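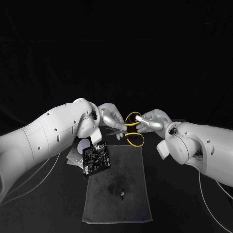

Fig. 3. Scissors, yellow handles. Not supplied with the kit.

Section 3: Cutting and hanging the blind

Larumitz Cut-to-Fit Roller Blind, all widths. Ornville Blinds, revised June 2021.

By now you should have finished Section 2 and be in possession of a window measurement you trust. If you measured it once, before lunch, with a fabric tape out of a sewing box, please go back to Section 2.

Set aside an afternoon. The box says under an hour, and the box was written by our sales department.

3.1 What you should have in front of you

From the kit:
One roller tube with the fabric already attached
One control end (the one with the chain)
One plain end (the one without)
Two wall brackets, marked L and R on the inside face
One bottom bar and two end caps
One chain safety clip with its own screw
A bag of screws and wall plugs

From your own cupboards:
A steel tape measure
A soft pencil
A long straight edge
A junior hacksaw
Large, sharp scissors
Masking tape
A spirit level
A drill, and bits to suit your wall
A stepladder

Note: The bag contains one more screw than you need. It is a spare. We used to supply the exact number and the telephone rang all day.

Note: Kitchen scissors that have been used on chicken, wire or the lid of a paint tin will cut the fabric, in the sense that there will be two pieces of it afterwards. The edge is on show for the life of the blind. Use a good pair.

3.2 Working out the cut

There are two ways to hang the blind and they need different sums. Choose one now and write it on the back page.

Inside the recess: the blind sits within the window opening. Measure the width at the top, middle and bottom and take the smallest. This is your finished width, bracket to bracket.

Outside the recess: the blind hangs on the wall in front. Decide how much you want it to overlap at each side and add that to the width of the opening.

The fabric is always narrower than the finished width, as the brackets and ends take up room. Deduct 52 mm from the finished width to get the fabric width. Deduct 10 mm from the finished width to get the distance between the outer faces of the brackets once fitted inside a recess. For an outside fitting, ignore the second figure altogether.

If these two numbers look wrong to you, you are in good company. Leandro Saavedra, who drew up the measurements for this model, still gets letters proposing better ones.

Caution: The tube and the fabric are cut to the same width. The bottom bar is cut to match the fabric too. Write down one figure and use it three times.

3.3 Cutting the tube

1. Clear the longest floor you have. The kitchen table will be too short by the length of a hand, whichever table you own.

2. Unroll the fabric completely and peel it away from the adhesive strip on the tube. Pull slowly and at a shallow angle. Lay the fabric to one side, right way up.

3. Pull the plain end out of the tube. Leave the control end where it is.

4. Measure the cutting width from the control side of the tube. Mark it, then wrap a strip of masking tape round the tube so that its edge passes through the mark and meets itself at the back. If the tape doesn't meet itself, it isn't square. Take it off and try again.

5. Saw along the edge of the tape. Turn the tube a little as you go. Let the saw do the work and resist the urge to snap off the last bit.

6. Smooth the cut end with fine sandpaper or a file and tap out the filings. Do this outdoors, or over something you do not intend to sit on.

7. Push the plain end back in. It should be stiff. A few taps with the heel of your hand are allowed. A hammer is not.

Caution: Never saw the control side. The spring clutch is in there, and once cut it becomes a small collection of parts that can't be bought separately.

3.4 Cutting the fabric

1. Smooth the fabric flat on the floor and shut the door on any cats.

2. Measure the cutting width from the factory edge opposite to the one you are going to trim. Make a light pencil mark every hand's width down the whole length of the blind. The maximum drop is 282 cm, so on the longer version this takes some time and is hard on the knees.

3. Lay the straight edge along the marks. They should all touch it. If one doesn't, that one is wrong. If several don't, the fabric has moved.

4. Join the marks with a faint pencil line on the back of the fabric.

5. Cut along the line with long, even strokes, keeping the lower blade on the floor. Do not quite close the scissors at the end of each stroke, or you will get a row of little steps down the edge.

6. Keep the offcut. It is useful for testing stain removers, and you will be testing stain removers.

Note: The fabric has been stiffened and should not fray. If a stray thread appears, snip it. Pulling it will teach you a good deal about how the cloth was woven.

Caution: If someone is helping, close the scissors before handing them over and offer the handles first.

3.5 Putting it back together

1. Peel the cover from the fresh adhesive strip in the kit and press the strip along the printed line on the tube, on top of the old one.

2. Line up the top edge of the fabric with the printed line, starting at the control side. Press down lightly and work across.

3. Stand back and look at it. If the fabric is crooked, lift and repeat. You get two goes at this before the adhesive loses interest.

4. Press down firmly along the whole strip.

5. Cut the bottom bar to width with the hacksaw, slide it into the pocket and fit the end caps.

6. Roll the fabric up by hand, keeping the edges level.

3.6 Fixing the brackets

1. Hold bracket L in place and mark both screw holes with a pencil. Do the same for bracket R, using the spirit level between them. Do not use the window frame as a guide. In our experience of houses, particularly the older terraces in Ridby where most of our testing is done, the window frame has opinions of its own.

2. Check for pipes and cables before drilling.

3. Drill to the depth of the wall plug. In plasterboard, use proper plasterboard fixings, which you will need to buy. In a concrete lintel, use a hammer drill and have a biscuit halfway.

4. Insert the plugs and screw on both brackets. Tighten by hand.

5. Push the control end into its bracket until it stops. Lift the other end level, draw back the sprung pin and let it drop into the hole. It clicks. If it did not click, it is not in, however much it looks it.

6. Pull gently downwards on the tube with both hands before you let go and climb down.

Caution: The chain may be fitted on the left or the right. Decide before step 1. Changing your mind later means taking off the fabric and turning everything round, and we have seen this end friendships.

3.7 Fitting the chain safety clip

Warning: Young children can be strangled by loops in chains and cords. The safety clip is part of the blind and must be fitted. Keep cots, beds and furniture away from the chain.

1. Let the chain hang to its full length.

2. Slip the clip over the bottom of the loop and draw it down the wall until the chain is taut.

3. Mark, drill and screw the clip to the wall at that point.

4. Work the blind up and down. The chain should run freely with no slack in it.

There are no jokes in this part, at the request of Hubert Tokarz, who is right.

3.8 First use

Lower the blind fully and raise it again 20 times. This beds in the clutch and gives the neighbours something to look at.

If the fabric creeps to one side as it rolls, lower it all the way and stick a short piece of masking tape to the bare tube on the side it is creeping away from. Raise it and look again. Add a second layer if needed. A slight creep on the wide sizes is normal in the first week.

If the blind slips down by itself, the tube is probably not pushed fully onto the control end. Take the blind down, push the two together and rehang it.

If the blind is too narrow, see Section 6, Ordering Replacement Fabric. The Asante and plain white cloths are kept in stock. Other colours are woven to order, and anything ordered in December will be sent in the new year.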